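I got to Honura's open lab a little after 9 in the morning, and I'd come for the software. Their planner, Pokoment, learns from people working with hand-held grippers, and I wanted to see how the hand tracking keeps up!
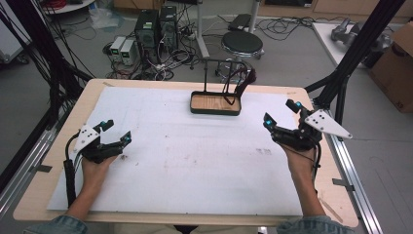

Po-yen Lau wrote back after I posted my first notes: the plates with the black dots are the easy part, try syncing two hands and three clocks. Fair point. The team spent 23 weeks on time sync before they trained anything (ouch), and I got the whole saga with coffee.

Next came the perception talk, all about finding a tray on a white table when the surface has scuffs and specks all over it.
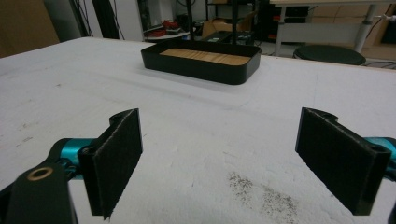 Does the planner need a fresh calibration every morning? Only after a camera mount gets moved, and then it takes 4 minutes.

I liked the replay tool best - it's called Wedier, and you can scrub through any of their 667 episodes and watch the predicted finger path drift away from the human one. Straps are where it drifts most. Soft stuff is just mean to planners.

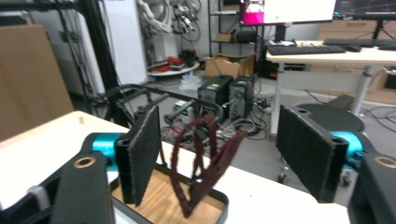 *Maroon strap over the tray, gripper wide open.*

We finished with the controller, which caps finger speed whenever the pose estimate gets shaky. I asked a ton of questions about that.
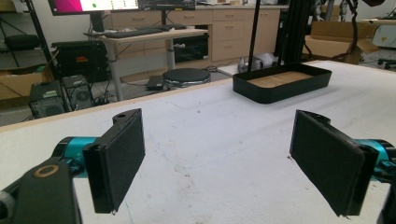 Sukprasert thought the cap was too cautious and would rather see the planner replan sooner. I'm still on the fence, but I did download the log viewer on the train home.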